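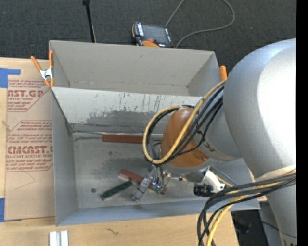 Sillirine Opens Free 100-Day Habit Program to the Public

The self-improvement website Sillirine has opened its habit program to everyone, free of charge, after a test period with a small group of readers. The program is called Prunlow and lasts 100 days. Registration started at the beginning of September and stays open until the end of the month.

Participants choose one habit at the start and keep the same habit until the last day. It can be reading before bed, walking, writing a journal, learning vocabulary or something similar. The organizers ask people not to choose a result, such as losing weight or earning a certain amount of money. They want an action which can be done at home, in a short time, and which can be answered in the evening with yes or no.

Each morning at 7 a.m. the participants receive a short message with one question to think about. In the evening they mark the day in a paper calendar, which can be printed from the website. There is no app. According to the organizers, many readers had complained that they opened their phone to record a habit and then stayed on the phone for an hour.

The test group had 300 readers, who joined in the spring. Sillirine has published a summary of their experience. The most difficult period was the third week, when the first excitement had passed and the habit still did not feel natural. A large part of those who stopped did so in these days. Readers who started with a very small daily task, for example 5 minutes of stretching, stayed in the program longer than those who began with a full hour.

The summary is based on what the participants reported about themselves, and the website says clearly that it is not a scientific study. It also does not tell how many of the participants kept their habit after the program was over. A second questionnaire is planned for the winter.

Some changes were made after the test. The morning messages are shorter now, and the weekly video was removed, as few people watched it to the end. A missed day no longer sends the participant back to day one. In the old version this rule was meant to keep people serious, but several readers wrote that they lost all desire to continue after one bad evening. Now a missed day is simply left blank in the calendar and the counting goes on.

The website has also added an optional partner system. Two participants with a similar habit are put in contact and write to each other once a week. Those who prefer to work alone can leave this box empty in the registration form - it can also be changed later.

In-person meetings will be held in Elley, in the reading room on Tesfamariam Street, once a month at 6:30 p.m. The meetings are free, but seats are limited and a place should be reserved through the website. A recording will not be made. For people living farther away, a written report with the main points will be sent by email some days after each meeting.

More than 720 people have registered so far. The first morning message goes out in October, and late registrations will be moved to the next round, which is planned for February. The printed calendar and the list of suggested habits can be downloaded already now, also without registration.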